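I got to the community kitchen in Whitfield before lunch, and the woman who runs it put a peeler in my hand before I'd taken my coat off. "You can talk and do carrots, right?" she said. I could, sort of!

She started the place in March with 40 regulars and one stove that worked. Now they put out 300 lunches a week, and she'd like everyone to know that the soup is never the same twice (mostly down to whatever the Humitz bakery and the farm stand send over). "People ask me for the recipe and I'm like, which day?"

I asked about money and she laughed, then got a notebook out of a drawer. The last bake sale made $1,470. "That's the freezer. We named the freezer Katia, don't ask me why, it just looked like a Katia."

She grew up in Govuvholm, where her grandmother fed the whole street out of 4 pots. "She'd yell at me for measuring. Salt it, taste it, sit down." She still doesn't measure, and I watched her throw in dill by the fistful.

What would she change? "More chairs. And somebody else doing the onions." I took the hint and moved over to the onions, and we went on for another hour about pickles, which I'll save for a separate post because it got heated. 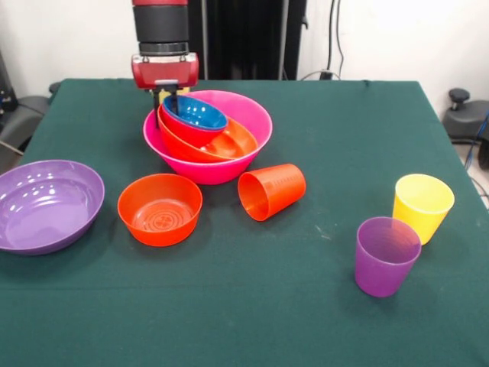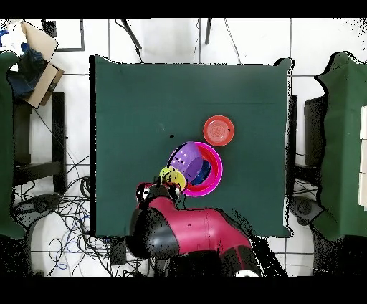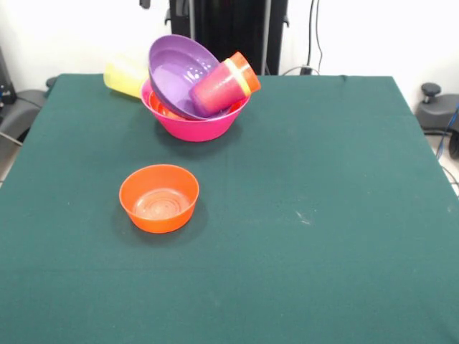
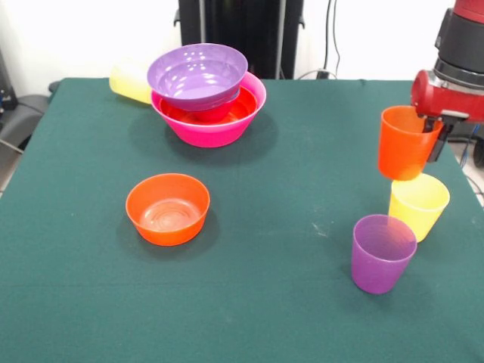 *Bright bowls on a green cloth*

**By the Whitfield food columnist**

Lunch starts at noon, and you can bring your own container if you want seconds to go.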